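In Praise of the Scuffed and Scratched

My neighbor replaced her kitchen table last October, and I haven't quite forgiven her. There was nothing wrong with the old one. It had a burn where a pot had sat too long and a row of little dents from somebody's fork, and she told me, a bit sheepishly, that it had started to look tired. Well, so have I, and I hope to be kept on a while yet!

I grew up in Steltstead, over my uncle's repair shop, and maybe that explains me. He had a workbench so chewed up along the front that you could rest your pencil in the grooves. A salesman once offered him a new one for $300, delivered — a fair price, I suppose — and my uncle gave him coffee and sent him on his way. He knew where everything went on that bench, and he never had to be careful with it. 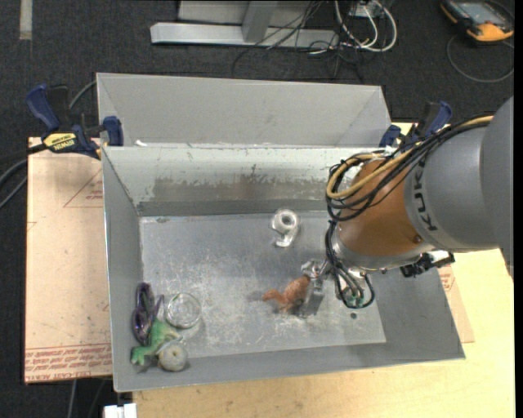
Scratches across the floor of a metal bin, and a worn band along the far wall.

Being careful is the part I keep coming back to. When we buy something spotless we spend the first year tiptoeing around it. I had a friend in Kostport, Hrvoje Halilović, who bought a cream-colored sofa and then wouldn't let any of us sit on it with a drink in hand, so we all stood in the kitchen until 11 at night, leaning on his perfectly good (and quite ugly) counter. I remember that counter fondly. I couldn't tell you one thing about the sofa except the color.

I know some things do wear out, and I wouldn't ask anyone to drive on bald tires or climb a cracked ladder. But a mark is a different matter from a fault, and I think we've gotten lazy about telling them apart. I've had the same soup pot for 20 years and it looks like it fell off a truck. It makes very good soup.

So before you haul the old dresser to the curb, pull out the drawers and see if they still run. If they do, put your sweaters back in and leave it where it is. And if my neighbor is reading this, I'd like to know where that table went.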